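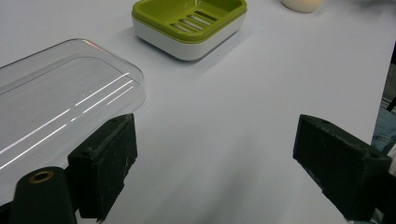
## Notes for session 3: teaching by demonstration with a hand-held gripper

Okay, picking up where we stopped! You've all read the Jorkville paper by now (I hope), so I'll skip the history and go straight to the part people asked me about: why does the camera ride on the gripper?

The policy only learns from what it's shown. If you record from across the room and then run from the wrist, you've handed it two different worlds. Keep the view the same in both and a lot of the pain goes away.

**Our numbers so far**

- Piras set: 428 demos, all on one white table
- Lilturia set: 119 demos, mixed tables

The smaller set did better on new tables. I was surprised too! My guess is that variety beats volume here, but we haven't tested that properly, so please don't quote me.

**Watch out for clear plastic**

A see-through lid takes on the color of the table, and the ceiling lights put bright streaks across it. Move the gripper and the streaks move too (the lid hasn't gone anywhere). A lime-green soap dish is much kinder to the model.

**Before June**

Pick one clear object and one solid one, record both under the same lights, and plot grasp error for each. Bring the plots, even ugly ones.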